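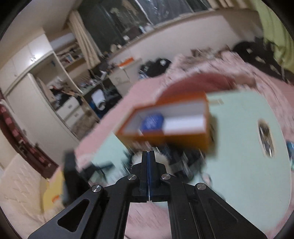

An open orange box in the bedroom.

Stop Sending Us The Box

210 shares | 2 comments

I canceled my last subscription box in July and I have not missed it for one minute. Tea, socks, face cream, snacks from somewhere - I have had them all. And I'm going to say it, the whole business runs on us forgetting.

Think about how you sign up. Two taps. Now think about how you quit. With Vesberg I had to log in on a computer, not the phone, then click through four pages asking was I sure. Then a survey. Then a "pause" button, big and green, and the real cancel in gray type under it. I paused by mistake. Twice. Charged both times.

And the stuff. Who picked it? Some of it was fine. A candle, ok. But nobody needs a fifth lip balm. You open the thing, you feel good for as long as it takes to unwrap, then it all goes in a drawer and the box sits around becuase it's a nice box and you feel bad throwing it out. I had a whole closet shelf of nice boxes. Holding what? Other small boxes.

My sister-in-law says it's a treat, a present to yourself. Fine. But a present you pay for monthly and didn't choose is a bill. Call it a bill. 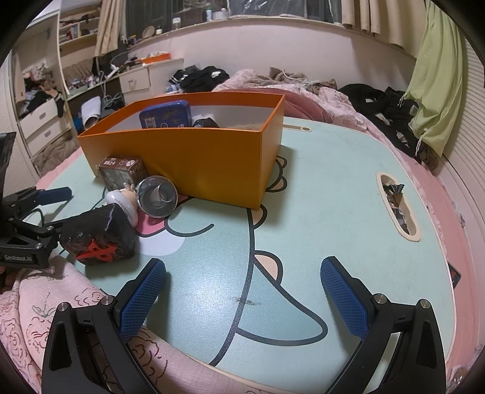
Then there's the money, which I finally added up one evening when I should have been asleep. Skudora alone had taken $245 off my card over the year. I would never walk into a store and spend that on bath salts and little tins. Never. But nine or ten weeks go by and you don't look at the statement and there it is.

People will say read the terms. I read the terms! Wudmont's said I could "manage my membership at any time." Manage. Try finding the word cancel on that page. I'd like to see a rule, a plain one - if you can join online in two taps you can leave online in two taps. Same page, same size button. And an email before every renewal, with the price in the subject line, so I can decide then and there. If a company can't survive its customers being reminded they are customers, well.

I don't want them all gone. There's a small tea place, Vītola, that sends me nothing unless I write back and say yes this month. Some months I say yes. It's good tea. They get more than 200 replies a month, their newsletter said, and they pack what was asked for and thats the business. Slower growth I'm sure. I would rather give them my money than anyone with a green pause button.

So go look at your card statement tonight. All of it, the little charges too. Mine had one on there for a razor club I joined two apartments ago.

Share this | 2 comments | Leave a comment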